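Storing Stemware on a Small Counter: Final Report
Sherif El-Sayed
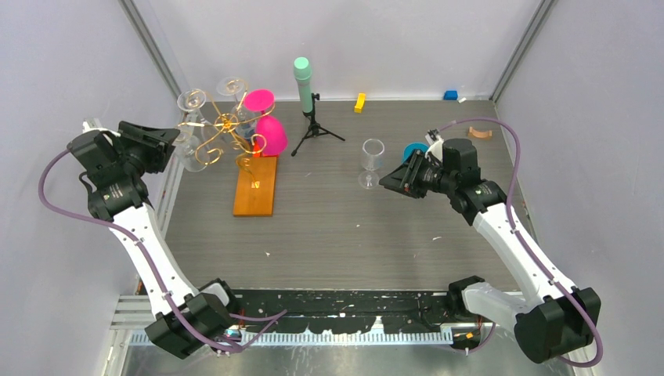 Section: Home and Interior Projects

1. Background

The shared kitchen in the Zimville residence has one short counter and no cabinet tall enough for wine glasses. At the start of the term the glasses stood upright on the open shelf next to the plates. Residents reported that they were knocked over when someone reached for a plate. My project compared ways of keeping the glasses on the counter without giving up the space needed for preparing food.

2. Items compared

I looked at 2 kinds of storage. The first is a gold wire rack with curled arms that spread out from a central hub. The second is a plain shelf insert sold under the name Clirnis, which holds glasses upright in a row. A rectangular wooden board was kept on the counter in both cases, as it is the item most often used there and it takes up the most room after the rack.

The wire rack is mostly open. The stem has scrolling loops near the bottom, and these make it look wider than a plain post would. They also collect dust, which I note again in section 4.

3. Method

Each arrangement was left in place for 12 days in April. A sheet of paper was taped inside the pantry door and residents wrote a line each time they took a glass or put one back. They could also add a comment. At the end I had 200 lines, most of them from the evening. I did not ask people to sign, so I cannot say how many different residents took part.

The board was placed close to the rack with its long sides running front to back. I tried it the other way first – with the long sides parallel to the wall – but then it stuck out in front of the rack and people had to lean across it.

4. Results

With the wire rack, the usual complaint was that a glass had to be turned a little before it would come free of the arm. Two residents wrote that they left a clear glass standing on the counter because it was quicker. Cleaning was the other problem. The loops needed a narrow brush, and a cloth did not get between them.

With the Clirnis insert, the glasses were easier to pick up. The insert was longer, however, and the board had to be leaned against the wall when not in use. Several comments said that it slid down.

5. Recommendation

I recommend the wire rack for this kitchen, with the board beside it and a clear spot left for a glass in use. A felt pad under the base would be worth adding. I did not test one. The insert would suit the longer counter in the Long building, and I have passed my notes to the residents there.

Submitted 1 June 2022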